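The rule about the lids

The handbook at Prendergast runs to 147 rules, and the woman who wrote most of them would like it known that she only enjoys about nine. She has spent her working life in what she calls "the paperwork end of robots." First it was safety signage at Sosport, then cell inspections at Sornard, and now the collection rooms, where people handle household objects with hand-held grippers so that a robot can later be trained on the recordings. She agreed to talk on the condition that I read the handbook first. I read most of it.

"Everyone says most," she told me. "It's fine. I put a spelling mistake on page 31 to see who gets that far. It's been there since June."

We met in her office, which has a kettle, two chairs and a laminated notice about the kettle. I asked which rule causes the most arguments, expecting something to do with emergency stops. She didn't have to think.

"Lids. People will accept almost anything you tell them about electricity. Tell them how to put down a jar and they want to see a manager."

The rule says that any container with a loose lid must be set down, released and left alone for one full breath before the next one is touched. Operators consider this insulting. They have, as one of them wrote on a feedback form she keeps in a drawer, been putting down jars since childhood. Her answer is that a person who lets go of a jar goes on half-watching it and will grab it if it tips. A robot trained on hurried releases learns the hurry and leaves out the half-watching.

"So the breath is in there for the machine's benefit," she said. "I tried writing 'one second' in the first edition and they started counting aloud. We got 833 recordings of people muttering."

Were those thrown out? She looked at me as if I'd asked whether she threw out food. The recordings had no sound. What bothered her was that the counting made everyone stiff, and stiff hands are bad examples. "You want somebody who's tidying a kitchen shelf and slightly thinking about lunch. Write too many rules and you get somebody defusing a bomb. I've written too many rules, obviously. I'm aware of that."

Her own test for a good rule is whether a new operator can follow it with both hands full. Anything that involves checking a chart fails. Anything with the word "appropriate" in it fails too, and she went through the second edition taking the word out – it came up 198 times, more than a few of them hers.

"'Maintain an appropriate grip.' What's that? I wrote that. I was being paid."

The rules that survive are plain ones. Know where your cables are before you lift anything. Don't reach across yourself. If something falls, let it fall, then stop and log it. That last one was copied almost word for word from her days at Sornard, where the things that fell were a good deal heavier and nobody needed convincing.

Glass has a page to itself. For a while she wanted it banned, and she still has the draft. The engineers wanted it kept, arguing that people's homes are full of the stuff and a robot that has only met plastic tubs will come to grief in the first pantry it's let into. They settled on a compromise: glass is allowed on a stable surface, with a cleared floor area in front, and every operator does 100 practice lifts with something unbreakable first. She says the practice lifts are the most skipped item in the building.

"They sign for them. Beautiful signatures. Then I look at the times and they've done the whole lot in the time it takes me to make tea."

I asked what she does about it. She makes them do it again, she said, and she makes the tea. She doesn't believe in penalties much, having watched them at Sosport, where people got very good at hiding small mistakes and then one day had a large one to hide. At Prendergast, a logged drop carries no blame at all. An unlogged one gets you a conversation in the second chair. I was sitting in the second chair.

There is talk of a shared standard. Cusico, which runs similar rooms, has sent over its own handbook for comparison, and it is a quarter of the length. She has read it twice and found it annoyingly good. It has nothing on lids, though, and she intends to raise this. She has a page prepared, with a diagram, and a second page in case they don't like the first.

"They'll say it's common sense," she said. "Fine. Then it won't hurt them to write it down.

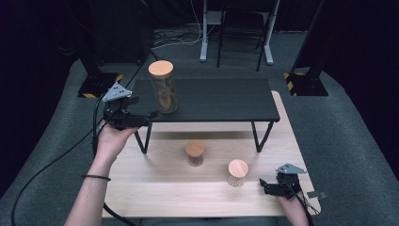
"And if they want to argue about the wording, I've got all afternoon. What I won't do is take out the breath. They can have the diagram. They can have the whole kettle section, I only put that in because of one person. But you put the thing down, you let go, you wait, and then you go on to the next one."

She plans to fix the spelling mistake when the new edition goes to print. I still haven't found it.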